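Rehearsed on tile: the slow business of collecting grasps

By Guadalupe Tovar
December
14 shares | 2 comments

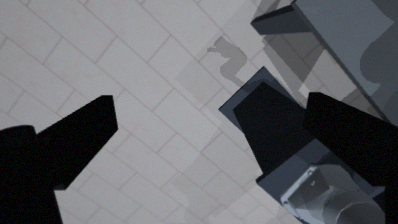 Simulated view between the gripper fingers, over a tiled floor. Render: Prurkine

The unit of currency at Prurkine is the episode. An episode begins when a simulated arm leaves its start pose and ends when an operator presses a pedal to accept or discard what has been recorded. In between, the software logs joint positions, finger opening, commanded velocity and the view from a virtual camera mounted near the wrist. Everything the learning system will later know about picking up a part is contained in those streams.

Karim Boutros runs the collection program. His background is in metrology, and he treats the work as a measurement problem. The target for the present round is 900 accepted episodes, all produced in simulation, before the first trial on hardware. The simulator is an in-house package called Sturero. The learning system that consumes its output is called Getitz, and it's maintained by a separate group down the hall.

The camera position was settled early. A fixed overhead view gives a tidy picture of the workspace but loses resolution at the point of contact, where most failures originate. A wrist view keeps the fingers in sight and moves with them. The cost is that the arm's own structure occupies part of the picture, and that its shadow travels across the floor as the joints turn. Boutros regards both as information.

"If you hide the shadow, you've trained on a world with no lamp in it," he says. "Then you take the policy to a bench with a lamp and it behaves badly."

Lighting is therefore randomized at the start of each episode. So are floor texture, joint friction and the colour of the arm's panels, each within limits set in a configuration file. The tiled floor is a deliberate choice for part of the set. Its regular joints provide strong diagonal lines that an image encoder can mistake for the edges of an object, and early versions of Getitz did so repeatedly, closing the fingers on grout. The remedy was more tile. Episodes in which the gripper passes over bare floor and does nothing are now recorded on purpose and labelled as such.

Empty passes are unpopular with operators. A session of them is dull, and the temptation is to speed up. Boutros caps a session at 64 episodes, after which the operator must hand over the controller. The cap came from an internal review of discarded data, in which late-session episodes showed abrupt wrist motion and shorter pauses before closing. A learning system copies haste as readily as it copies skill.

Labelling takes longer than recording. Each episode is divided into approach, alignment, closure and retreat, with the boundaries placed by hand on a timeline. Two people label every episode independently, and a disagreement of more than a few time steps sends it to a third. The most contested boundary is the one between approach and alignment. The written definition has been revised several times and still runs to most of a page.

The choice of simulation over a physical arm is mostly a matter of throughput. A virtual arm can be reset instantly and doesn't need its gearboxes serviced. Against that, contact remains poorly modelled. Rubber creeps and thin sheet flexes, and Sturero approximates both with parameters that were tuned by hand. Boutros expects the first hardware trial to expose errors in friction before anything else, and the schedule leaves room for a second round of collection.

That trial will be carried out at Hegedűs, a machine shop that has agreed to lend bench space and a bin of machined brackets. The plan calls for a further set of episodes recorded by teleoperation on the bench, to be mixed with the simulated ones in a ratio not yet decided. The accepted count at the time of writing stood at about 700.

Last updated: December, 4:10 p.m.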